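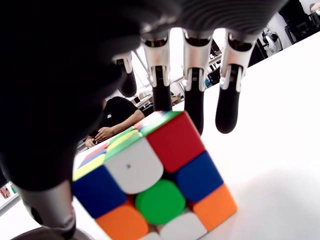
*Four black fingers over the cube, white table.*

Still humming. Got in after midnight from the Mostyn show and I can't sleep, so you get me with tea and one ear that feels stuffed with wool.

First, the new Lurkby record, which I played all the way there (train, then the 14 bus, then walking in the rain with my hood up over my headphones like a teenager). I didn't love it last week! Too much fog, I thought, all drone and no tune. But track two has this hand drum that keeps arriving a hair late, and once I heard it I couldn't stop hearing it. The long closer is still too long. I'd chop it right after the choir comes in and be perfectly happy.

Then the show. Sirnden opened, just two people and a harmonium, and half the room talked straight through it, which made me want to throw my coat at somebody. They played the lullaby from the first tape and I got a bit teary by the pillar. Bought the tape again because mine got chewed.

Drolo were LOUD. The hall holds 1,249 and it was close to full, and the low end came up through the floor into my knees. They opened with the slow one, which is brave, and the singer held that last note forever – I do wonder if she's saving her voice, though, as she skipped the high part in the second verse. No "Salt Window" either. I complained about it all the way down the stairs.

Merch was silly money so I left the vinyl alone. I'll probably cave.

Things to do before the weekend: fix the left speaker, put the tape somewhere safe, write up the review in 235 words (how??). I want to get the late drum in there, and the talkers too if there's room.

Tea's gone cold. Putting the Lurkby on again, quietly, side one only.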